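画面の中で腕を動かす 高専ロボット研究会の半年

放課後の実習棟三階。部室に置かれた机の上には、ノートパソコンと延長コードしかない。ここで活動する研究会「Laizer」は、ロボットアームの動作を競う学生大会「Komisora杯」に向けて準備を進めている。部員は11人。大会は予選も決勝もシミュレーターの中で行われるため、金属を削ることも、はんだごてを握ることもほとんどない。

研究会がこの部門に参加すると決めたのは4月だった。それまでは車輪で走る小型ロボットを作り、校内の競技会に出していた。アームを扱った経験のある部員はおらず、最初のひと月は座標変換と関節角の計算の勉強に費やしたという。線形代数の教科書を読み直した三年生もいる。

Komisora杯の課題は、机の上の物をつかみ、指定された場所へ移すというものだ。机に並ぶ物の種類と位置は試行ごとに変わる。人が操縦することはできず、参加チームは事前に学習させた制御プログラムを提出する。予選では400回の試行が自動で行われ、成功した割合で順位が決まる。制限時間を超えた場合と、つかんだ物を机の外に落とした場合は失敗になる。

Laizerのチームは、まず手本となる動作を集めることにした。部員が交代でパソコンの前に座り、コントローラーで画面の中のアームを動かして記録する。夏休みが終わるまでに集まった手本は約2,000件。つかみ方に各自の癖が出るため、途中から手順書を作り、物に近づく向きと指を閉じる高さをそろえた。手順書はすでに四回書き直されている。

学習には、校内の計算機室にある共用機「Drokau」を使う。授業で使われない夜間に予約を入れ、翌朝に結果を見る。失敗した試行は動画で見直し、原因を表に書き込んでいく。つかむ前に物を押してしまう、持ち上げる途中で落とす、目標の手前で指を開く。表に残る記述の多くはこの三つに分かれる。 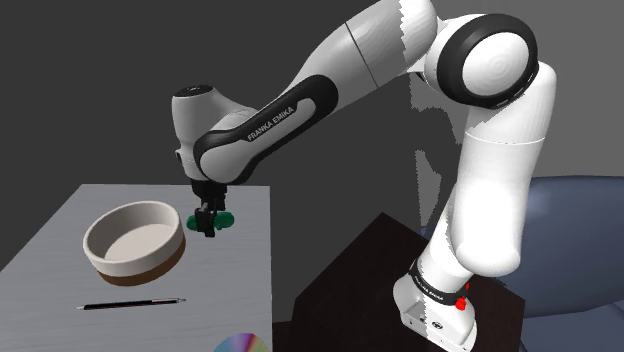
シミュレーター上のロボットアームと机。グリッパーの下に緑色の物体、机の上には器と黒いペンがある。

部員が今いちばん時間をかけているのは、平たい物の扱いだ。指を下ろす位置が少し高いと空振りになり、低いと指先が机に当たる。チームでは物の高さを別に推定してから下ろす方法と、推定をせずに手本を増やす方法の二つを並行して試している。後者の班は手本を4,000件まで増やす計画で、昼休みにも記録を続けている。

活動費は学校からの補助のほか、地元の設計会社Ginnessの支援でまかなう。同社の技術者が月に一度部室を訪れ、プログラムの書き方や記録の残し方について助言している。変更した箇所と理由を一行で書いておく習慣は、その助言から始まったものだ。

実機に触れる機会がないことを物足りなく思う部員もいる。一方で、自宅からでも作業ができる点を理由に入会した一年生もいた。来年度は実機を使う部門への参加も検討しているが、機材を置く場所がまだ決まっていない。

予選のプログラム提出が終わると、チームは決勝用の課題に取りかかる。決勝では机に置かれる物の数が増え、移す順番も指定される。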